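4. Tidy-Up Evaluation

4.1 Purpose of this section

This section explains how to set up and run the tidy-up evaluation in the Zisano chore readiness kit. The evaluation estimates whether an arm and its control policy are ready for light pick-and-place chores, such as clearing a play mat or returning small parts to a shelf. It is run in the simulator first. Hardware trials are covered in Section 5 and must not be started until the arm profile has passed here.

The evaluation does not certify an arm for unattended use. A passing result means only that the policy handled the supplied layouts under the supplied lighting and friction settings. Homes and shop floors contain soft items, clear plastic, cords and people, and none of these are modeled in this release.

Revised Mar 2, 2020. Replaces the February draft.

4.2 Before you start

Check the following:

- The Zisano simulator is installed and opens without a license warning.
- The arm profile has been imported and its joint limits confirmed (Section 3).
- The Mohmand layout pack is in the layouts folder. Do not rename the files in the pack. The scoring tool finds them by name.
- At least 8 GB of free disk space is available for logs.

Note: If the arm profile was exported from Jasaston Planner, open it once and save it again before importing. Older exports store the gripper offset in inches, and the importer reads it as millimeters.

4.3 Loading a layout

1. Open the Evaluation panel and select Tidy-Up.

2. Select a layout from the list. Begin with Blocks, Mixed Size. The household layouts use scanned meshes and take much longer to load.

3. Set the floor to Hex Tile. This is the reference floor for all published scores. Plain floors can be used for practice, but the scoring tool marks the run as nonstandard.

4. Press Place. The blocks drop a short distance and settle. Wait for the status line to read Settled before moving the arm.

5. Check the view from the default camera. The arm base should stand toward the back of the platform, and all of the blocks should be inside the platform edges.

6. Jog the arm to a small block near the edge of the platform and lower the gripper over it. This confirms that the reach limits and gripper offset were imported correctly.

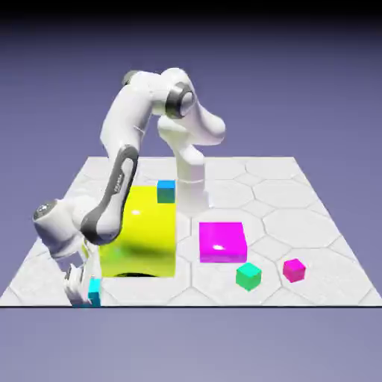

Figure 4-1. Reach check at the front-left corner, Blocks, Mixed Size. Gripper at the cyan block.

The small blocks are the graspable items. The large yellow block and the flat magenta block are treated as furniture. They may be touched, but any push that moves either of them beyond the limit set in 4.5 is scored as a disturbance.

Note: The small blue block on top of the yellow block is part of the layout. Do not move it to the floor to make the run easier. A policy that can only pick from floor level is of little use around tables and shelves, and the layout is meant to expose this.

CAUTION: Do not press Place while the gripper is at floor level. Blocks can spawn inside the fingers. The solver then separates them at high speed, and the joint load readings for that session will be wrong. Raise the arm to the Home pose first.

4.4 Running the evaluation

1. Return the arm to Home.

2. Select the policy file. If the policy was trained in Semumstead, select the adapter as well. Without it the gripper command is inverted and the fingers open on contact.

3. Set Trials to 5 for a quick check. Use the Full preset for a result that will be compared with other arms.

4. Set the random seed or leave it at the default. Record the value either way.

5. Press Run. Do not change the camera, floor or lighting until the run is complete. Policies that use camera input will see the change.

6. When the run ends, press Save Log. Logs are not saved automatically and are cleared when the layout is changed.

A run can be paused between trials. Pausing during a grasp is allowed, but the trial is dropped from the score.

4.5 Scoring

Each trial is scored on three values.

Completed picks. A pick counts when the block is lifted clear of its support and released inside the target zone. A block that is dragged into the zone does not count.

Disturbance. The distance any furniture block moves during the trial. The limit is 2 cm. Knocking the blue block off its support before it is grasped is also logged as a disturbance.

Time. Measured from the first joint motion to the last release. Time is reported but does not affect pass or fail. Most current policies are slower than a person at this task, often by a wide margin, and the limit was removed after it proved to reward rough handling.

To pass, the policy must complete all picks with no disturbance in every trial of the Full preset.

4.6 Reading the result

Treat a pass on the block layouts as a minimum. The blocks are rigid, brightly colored and flat-sided, and most arms with a parallel gripper can be tuned to handle them. Scores normally fall when the same policy is moved to the household layouts, where items overlap and have no flat faces to grip. In our own testing, around 3 in 8 of the policies that passed the block layouts also passed the household set without retraining.

If the household score is much lower than the block score, retrain with varied object shapes before changing the gripper hardware.

4.7 Troubleshooting

Status line never reads Settled. A block is overlapping another object. Raise the arm to Home, press Clear, then Place.

Gripper stops above the block. Check the gripper offset (see the note in 4.2).

Block slips out during the lift. Confirm that friction is at the layout default. Do not raise friction to correct the slip. The run will be marked nonstandard.

Arm strikes the yellow block when moving across it. Increase the travel height in the arm profile and repeat the reach check.

Score shows as blank. The log was not saved, or a layout file was renamed. Restore the layout pack and run again.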